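Gisach Equipment
Home > Benches and cells > Dindero two-arm bench

Dindero two-arm bench

The Dindero is a bench with two white arms, made for light things which a person would normally pick up with one hand. Both arms are bolted on the front rail and each has a two-finger gripper with its own small camera at the wrist. The customer chooses the table, the trays and the baskets on the walls, or we supply them.

Most people who write to us ask the same question in different words: can it already do the work in my shop, or in my kitchen? On this page we try to answer it before you ask for a price. For our own tests we use stationery, mainly desk calculators, and the job is to collect them from the table and put them in a tray. It is near to what a returns desk does every evening, and near to what a parent does with a child's desk.
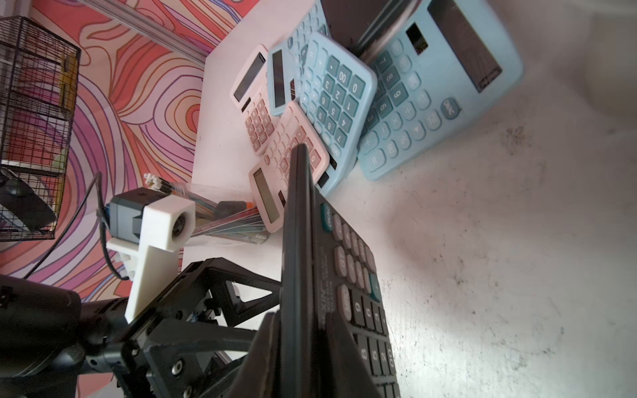
NOLLEY, April

A calculator is a more difficult object than it looks. It is flat and hard, and it is wider than a gripper likes when it lies on its back. The arm must take it by a side, and then it comes up on edge and has to be laid down again. When several are lying together, one leans on the other, and if you pull the first the second one goes with it. People solve this with a fingernail and do not remember doing it.

What we ask of the bench in the standard test:

Take each calculator from the table
Place it in the tray, with no drop from above the rim
Leave the pencil cup standing
Leave the tape where it is

The last two lines were added by Siu-fong Chiu, and they are the ones I would ask any supplier about. A machine which fills a tray is already useful. A machine which fills a tray and also turns over the pencils gives you a second job, and in a shop this second job goes to the person you wanted to make free.

We have run this test 3,516 times on the bench in Nolley. I do not print one success rate here, as the result depends very much on how the pile is made at the beginning. With calculators lying separately, it is work we are ready to put in a contract. With a pile, we are not ready yet.

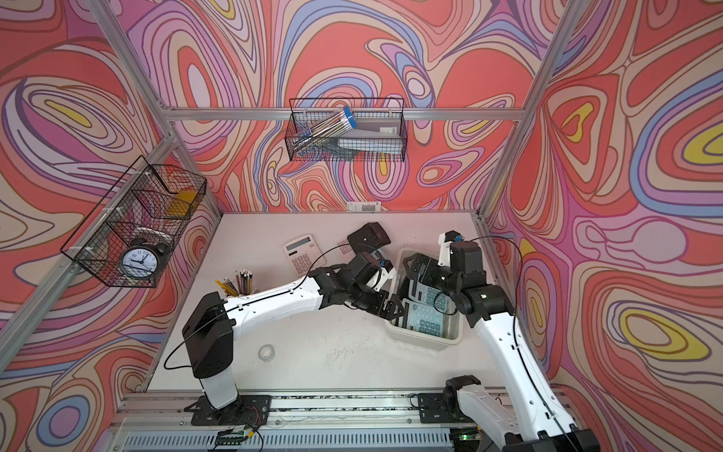 The two arms do not always have to work together. For a small item one arm does everything, and the other can wait or go to the next item. The arms share the space over the tray, and it is there that we lose most of the time. If both want to put something down in the same minute, one has to give way, and at present they are too polite. Yevdokiia Marchuk has written a new rule for this, which will come with the next software. Customers who already have the bench will get it without paying.

Speed is the second question. A grown person clears our test table in 21 seconds without hurrying. The Dindero needs minutes. If your reason to buy is to be faster than your staff, please do not buy it this year. If your reason is that the sorting has to be finished by 7 in the morning and you have no one who wants to come in for it, then we can talk.

Shop-floor jobs we accept at the moment
Sorting boxed or hard-shell goods into trays
Emptying a returns tray on a table, one layer only
Moving samples between two fixed places

Jobs we are still testing
Piles, where items lie over one another
Thin items lying flat, such as rulers and cards
Putting things back in a hanging basket

Household jobs
We do not sell the Dindero for homes. The bench cannot go to the mess, the mess must be brought to the bench, and when you have carried everything to a table you have done a good half of the tidying yourself. Soft things (socks, cloths, a school bag) are also outside of what we can promise. I know that other pages are more hopeful.
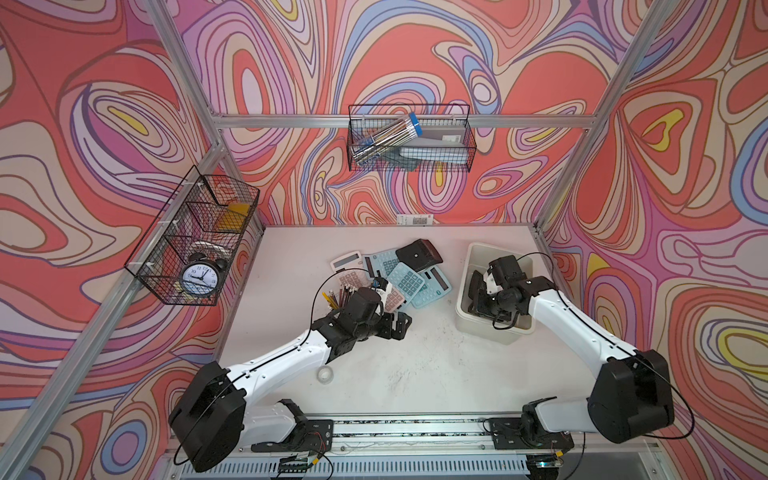 Setting up takes one working day. You need a level floor, a normal wall socket and a place where the sun does not come directly on the table in the afternoon, because a shiny display gives the cameras trouble. The white top marks easily. It can be cleaned with a damp cloth and the marks do not disturb the arms, so clean it when it disturbs you.

The price includes 5 days of teaching, when one of us stays with your people and shows the arms your own goods. Please prepare 100 pieces that you do not mind to see scratched. A mix is better than all of one kind. Our customer in Quintanilla gave us only new stock, and the arms were then confused by the first item with a torn label.

Spare fingers are sold in pairs. Cables for the wrist cameras are sold one by one and should be checked every Tuesday, or on any fixed day you like, for places where they rub against the arm.

Remarks from users

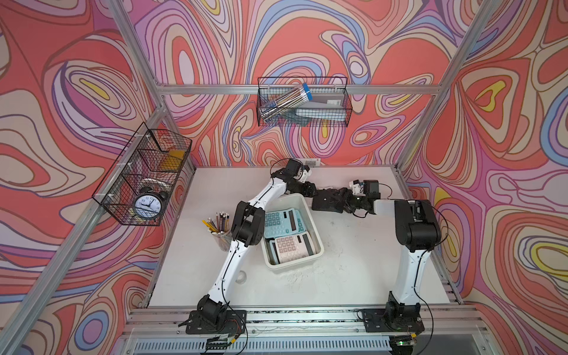
Clyde Achterberg writes that his bench has been sorting returned hand tools since the winter and that he would buy it again, but that he would not leave it alone with a full table. He goes past it when he makes his tea. Usually it is working. Sometimes one arm is holding a thing in the air and thinking, and he takes it out of the fingers and puts it in the tray himself. He would like a bell for this.

A sound signal is now on the list of options. Please ask for it when you order.

Demonstrations in Nolley are by appointment. Write to Amos Ridgeway at the sales desk and tell him what you want to sort. You may bring your own box.

Related: Trays and inserts | Spare fingers | Wall baskets | Teaching days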